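Club arm project: bottle keeps ending up pump-side down
Posted in Student Robotics, Jun 27, 2024
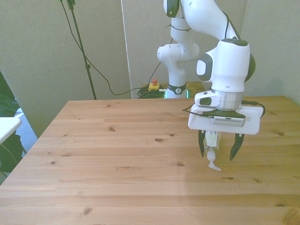

Our arm with the pump bottle, pump end toward the table

plurnitz_kid
So our club has been at this since October and the task sounds so easy — pick up a little pump bottle, turn it over, set it back on its base. We have 178 demos recorded and the policy grabs the bottle fine, then hangs there over the wood like it forgot why it came. Do we need more data or what?

traro52
More demos, sorry. Our class got nowhere until we had 1,632 of them.

hemen_b
Disagree with traro52! We did a cap-turning task with way fewer. I'd look at the bottle first. Clear plastic is miserable for depth cameras, so wrap some colored tape on it and try again.

traro52
Tape is cheating if the contest rules say plain bottle.

plurnitz_kid
Rules say nothing about tape, I checked (twice). But the judges bring their own bottle, so I don't love training on a striped one.

gripfan3
Are all your demos from the same person? We had three drivers and each one rotated the wrist a different way, so the model kind of averaged them and froze. Might be your hover.

plurnitz_kid
Oh no. Yeah, we have at least two wrist directions in there. Sorting them tonight — will post the numbers when it's retrained.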